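Water meadows, and why I can't stop going on about them

I'd lived two miles from Fulleck for years before I found out that the bumpy field behind the church was a machine for growing grass. I'd always taken it for a badly ploughed bit of ground that the sheep had been given because it was no use for anything else. Then last April I went on one of the open walks along the Nismont and came home muddy to the knees and completely hooked, and my family have had to hear about it ever since.

So, for anyone who hasn't met one - a water meadow is a field you drown on purpose, but only just. The river is held back by a set of hatches, and the water goes off down a main channel (the carriage, or the main, depending on who you ask) and then along little channels on top of the ridges. It spills over the sides, trickles down through the grass and gets caught in drains at the bottom, which take it back to the river. The whole thing has to keep moving. If it stands still for long the grass sulks and then rots, and you've made yourself a bog.

The point of it was warmth. River water that comes up out of chalk is a good deal milder than a January night, so a thin sheet of it sliding over the field kept the frost off and the grass got going weeks before anybody else's. Early grass meant you could bring the ewes and lambs on when the hay was running out, then fold them on the arable at night so they dunged the corn ground. Meat, wool, bread, all hanging off a few planks in a ditch!
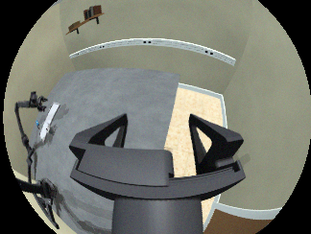 The reply I got when I said all this on the village page was from Alarcón, and it went: you've left out the hay. The lambs were off by May, the water went back on for a few days, and then you shut the field up for a cut in June. My grandfather reckoned the hay was worth more to him than the early bite ever was.

Fair point, and I've been put in my place. I had read about the hay and then forgotten it, probably because lambs are nicer to think about than mowing.

What I really wanted to write about was the levels, though. The fall across our field is tiny. From the top hatch to the tail drain you'd struggle to see any slope at all, and yet the people who dug it got water to run evenly over every ridge with spades, pegs and a good eye. On the walk we were shown a spot where a cow had trodden in one bank, and the ridge below it had gone brown and thin all the way down. One hoof! The drowner (the man who looked after it all, and what a job title) would have had that patched with a turf before breakfast. 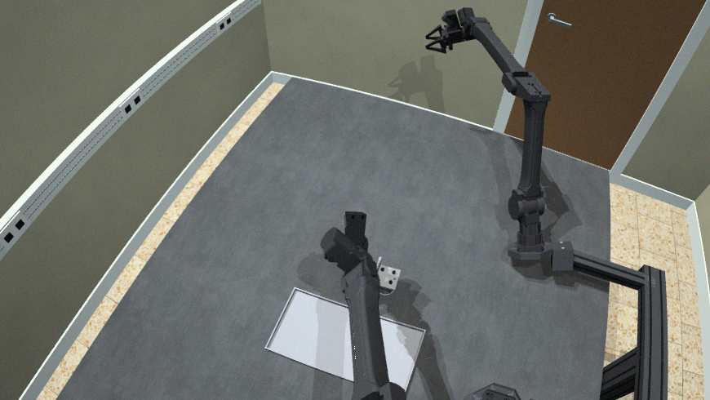

There are 9 ridges left that still take water properly. The rest were flattened when the big field next door was put down to barley, and you can only make them out when the sun's low. The two hatches nearest the road have been rebuilt in oak by a small outfit from Vonerham, and they're lovely things, very plain, with pegs and holes for setting the height of the boards. I had a go at lifting one. It moved the width of my thumb and I've decided that counts.

I've since tried the same thing at home on a silly scale, with a trench along the top of the vegetable patch and the overflow from the water butt. Results so far: one very happy row of leeks, one drowned row of carrots and a wet cat. I think my trench dips in the middle. I'm going to have another go with a proper string and level once the broad beans are out, and if I can get it to spill evenly for even six feet I shall be unbearable.

The meadow gets its next drowning after the autumn clearing, when the channels have been scraped out and the weed's been raked off the hatches. Wear wellies, and bring a stick for the plank bridge, which has a lean on it.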